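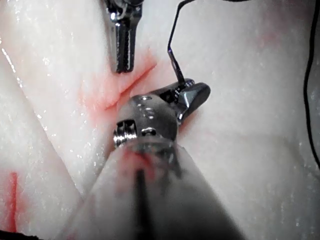

Unit 4. Reading and writing the surgical consent form

Course: English for Hospital Administration, Amcombe evening program
Handout for Wed 9 May

1. What we cover in this unit

Last time we studied the admission form. Today we continue with consent. You will meet this document in every hospital which uses English forms, and the vocabulary is more legal than medical. Please bring the glossary from Unit 3, we will need it again.

2. Key terms

Consent: permission which the patient gives after receiving information. We say "to give consent" or "to obtain consent from somebody". We do not say "to make consent".

Procedure: a general word for an operation, a test or a treatment. It is countable.

Incision: a cut made by the surgeon. In a letter to the patient, "cut" is often better.

Capacity: the ability of the patient to understand and to decide. Do not confuse it with the capacity of a ward, meaning the number of beds.

To withdraw: to take back. The patient may withdraw consent at any time before the procedure. Past forms: withdrew, withdrawn.

3. The parts of the form

We use the Kullurton form, version 17. It begins with the patient's details and the name of the procedure, written in full. Abbreviations are not accepted in this field. After that come the benefits, the risks and the alternatives, and the alternatives must include the choice of no treatment. The signatures are on the last page. The interpreter signs too, when one was present, and this line is forgotten very often.

4. Passive and active

Compare:
The risks were explained to me.
The doctor explained the risks to me.

Both are correct. The Kullurton form prefers the passive, but the Aerts style guide (page 43) recommends the active for anything the patient must sign. In the exam I accept both, only do not mix them inside one paragraph.

5. May, might, will

"You may feel some pain" speaks of a possibility. "You will feel some pain" is a promise. Students often write "can" here from the influence of their first language. "You can feel some pain" sounds strange in this place.

6. Homework

Read pages 129 to 131 in the course book. Rewrite section B of the form in plain English, with no sentence longer than 17 words. Hand in on paper.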